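Moving a dryer vent from the side wall to the roof, worth it?
Forum: Home Repair > Laundry and Venting

drywallcat
We bought a two-story house last November and the dryer is in an upstairs closet in the middle of the house. The vent goes down through the wall, across under the floor and out the side of the house by the driveway. A load of towels takes two cycles. The dryer is a Brukevex, same one we had in the old house, and over there it dried towels in one.

I had a company come out and clean the duct. They got a lot of lint out and it was better for a few weeks. Now it is slow again. The tech said the run is 23 feet with three elbows and I should think about going straight up through the roof. His company quoted 635 for the roof vent, including patching the old hole in the siding. A second company wanted 396 but that does not include the siding or any drywall work inside the closet.

The roof is not new but it does not leak and I would like to keep it that way. Has anyone done this and was it worth the money?

mudroom_ed
What kind of duct is it now? If there is any flex in the wall you need to deal with that first. A lot of builders ran foil flex inside the framing and it sags and fills up.

drywallcat
Rigid metal where I can see it, behind the dryer and at the outside hood. I can't see the part under the floor. The cleaning guy said his brush went through without catching, so I assume it is rigid all the way.

Also the piece between the dryer and the wall is foil flex and it is longer than it needs to be.

mudroom_ed
Shorten that before you do anything else. Pull the dryer out, cut the extra off, clamp both ends. If the dryer sits close to the wall, get a recessed box so the hose isn't crushed flat. That is a small job compared with cutting a hole in the roof.

tall_pantry
I'm going to disagree with the roof idea completely. We had a roof vent in our last place and I would not have another one. Lint builds up under the cap, the flap sticks, and you can't see it from the ground. Ours stuck open and birds got in. Every time it needed cleaning it meant a ladder and somebody on the shingles. A side wall hood you can clean standing in the driveway.

Three elbows and that length is not great but it isn't crazy either. Check your manual, the maximum run is in there along with how much to subtract for each elbow.

rustbelt_jo
Roof vents are fine if the right cap is used. The trouble starts when somebody puts on a regular bath fan cap with a screen in it. A dryer cap has no screen and a big opening. Mine gets cleaned from inside with a rod kit and a drill, and I have never been on the roof for it. Straight up is also the shortest path in a lot of houses.

tall_pantry
Shortest path, sure, but warm wet air going up through a cold attic is going to condense in the pipe unless it is insulated. Then the lint sticks to the wet spots. I would want to see how the attic part is being done before I paid anyone.

rustbelt_jo
Agreed on insulating it. That should be in the quote. Ask both companies.

drywallcat
Neither quote says anything about insulation. I'll ask.

I measured behind the dryer tonight. The flex piece is almost twice as long as the gap. I took everything off the top of the dryer so I could pull it out, and I put the small stuff on the table downstairs where I had room to sort the clamps and tape.
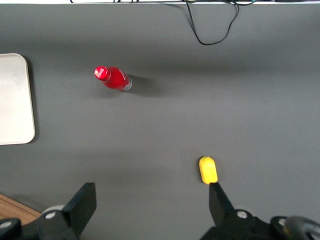 Does the foil tape go over the joint before or after the clamp? Put the clamp on first and tape over the edge afterward if you want to, but on a flex connection the clamp alone is enough. That is from the sheet that came with the clamps, so I went with it. If anyone knows different let me know before I push the dryer back.

mudroom_ed
That is right for the flex. On the rigid joints in the wall use foil tape only, no long screws sticking into the pipe. Screws catch lint.

closet_fan_12
A bit off the subject, but have you checked the moisture sensor? On mine there are two metal strips just inside the door below the lint screen. Dryer sheets leave a film on them and then the dryer can't tell what is wet. Wiped them with rubbing alcohol and my drying times went back to normal. My problem was that it stopped early, so it may not be the same as yours.

drywallcat
I use timed dry mostly, so I don't think the sensor matters, but I cleaned them anyway.

Update on the rest. I cut the flex down and clamped it. Then I went outside with the dryer running and held my hand at the hood. The flap opens but only partway. I took the hood off and there was a mat of lint on the inside of the louvers, which the cleaning company had not touched. They cleaned the pipe and left the hood alone.

tall_pantry
There you go. Louvered hoods are junk. Three little plastic flaps and every one of them catches lint. Replace it with a single flap hood. Bostberg makes a decent metal one, and there is a plastic one from Fliltis that is cheaper and works about the same if it's out of direct sun.

rustbelt_jo
I had the Fliltis and it got brittle on the south side of the house. Spend the extra on metal.

tall_pantry
I did say out of direct sun.

drywallcat
The hood is on the north side so either would be OK. I ordered the Bostberg.

While I wait for it I have the old hood back on with the louvers cleaned. Ran towels, same load as before, and they were dry with 15 minutes left on the timer. So that is already a big change, and all I've paid for so far is clamps. I still don't love how far the duct runs but I am less sure about the roof now.

mudroom_ed
I would cancel the roof job. Put the money toward a yearly cleaning kit. The rods that go on a drill are good for a run like yours. Turn them clockwise only or they unscrew in the wall, and then you really do have a problem.

rustbelt_jo
I wouldn't cancel it yet. Run it for a few months and see if it slows down again. A long horizontal run under a floor fills up faster than a vertical one, I don't care how good the hood is. If you're cleaning it twice a year for ten years, the roof vent starts to look cheap.

tall_pantry
Lint falls back down a vertical run too. It collects in the elbow at the bottom and you have to pull the dryer to get at it.

rustbelt_jo
Yes, and pulling the dryer is easy. Getting lint out of the middle of a floor is not.

drywallcat
I can see both sides. One thing I did not think about is that if I go through the roof, the closet wall gets opened up and the shelf over the dryer has to come down. That shelf holds all the detergent and the paper goods, and there is no other storage upstairs. Last week everything from the closet ended up spread around the first floor and we were stepping over it until Saturday.

My neighbor has a Lü booster fan on his line, the kind that mounts in the duct and comes on by itself. He has a run longer than mine and says it dries fine. Does anyone here have one? I would rather not have another thing with a motor to maintain, but it would leave the closet alone.

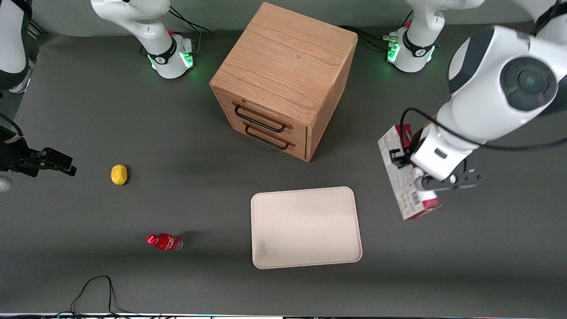

closet_fan_12
Boosters work, but make sure it is one that is rated for dryers and that you can get to it. A plain inline duct fan is not the same thing and it will clog. The dryer rated ones have a pressure switch and some have a warning light for lint. Also look at where it would go. It needs to be some distance from the dryer, the instructions will tell you how far, and in your case that might put it under the floor where you can't reach it.

mudroom_ed
That's the catch with the booster. If it can't be opened and cleaned it shouldn't go in. Where does your duct come down? If there is a garage or basement ceiling below that you can get into, maybe. If it is finished drywall you would need an access panel.

drywallcat
It is over the kitchen, finished ceiling. My wife is not going to want an access panel over the stove. So the booster is out unless it can go in the closet wall, and I doubt there is enough distance.

tall_pantry
Then leave it. New hood, short flex, clean it once a year from the outside. I have been saying this from the start.

rustbelt_jo
Write down how long a load of towels takes now, before you forget. Tape it inside the closet door. When it gets to be noticeably longer, clean the duct. Then you'll know how often you need to do it and can decide about the roof with some real information.

drywallcat
Good idea, I did that tonight. The new hood came and I put it on this afternoon. The old one had been caulked on all four sides. I did the top and two sides and left the bottom open so any water behind it can get out. The flap opens all the way now and closes when the dryer stops.

I asked both companies about insulation. The cheaper one said they don't do it. The other said it is extra and would not give me a number over the phone. I told both of them I'm going to wait.

Will post again after winter if it slows down.

mudroom_ed
Sounds good. Check the flap after the first heavy load, new ones sometimes stick a little where the caulk got pushed inside the collar.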